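Section 3. Good Practice for the First Simulated Approach

Welcome to one of the best parts of setting up a cell in Dorell! Time spent in the simulator pays you back later, so work through this section before you connect a real arm.

1. Open the Wesmont starter cell and load the arm, gripper and red block.
2. Set the approach speed to 400 mm per minute.
3. Jog the gripper down toward the block and stop. 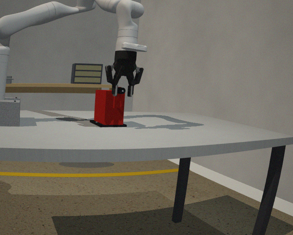

Figure 3-1. Gripper at the red block, starter cell.

4. Orbit the view and check the fingers from at least three sides. A pose that looks great from the front can be well off from the side!

CAUTION: Never approve a pose from a single view.

5. Turn on collision checking for the arm, table and base plate. Leave it on, even for quick tests.

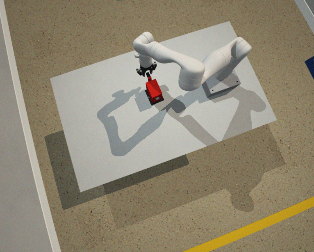 6. Save the pose under a clear name and write the speed limit in the notes field. Your teammates will love you for it.

NOTE: Jitden grippers and Suvarna grippers use different finger offsets. Load the right profile before you save.

7. Run the full path at low speed with one hand near the stop key. Yes, in simulation too (it's a wonderful habit to build early).

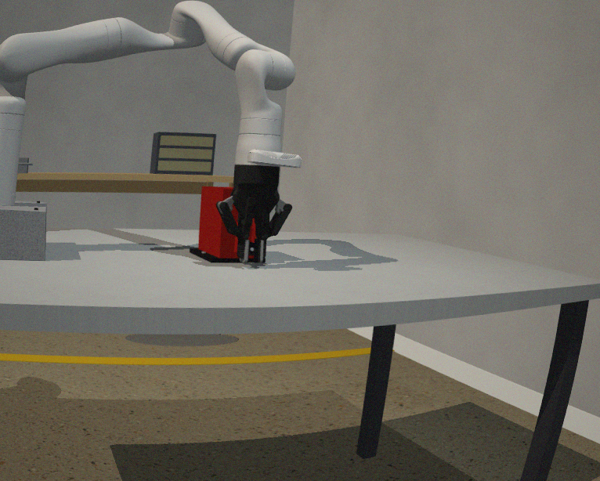

8. Log any contact warning, fix the path and start again from step 3.

CAUTION: A clean simulated run does not replace the risk assessment for your real cell.

Contact Dorell Support | © Dorell | Back to top

We use cookies to improve this manual. Accept | Settings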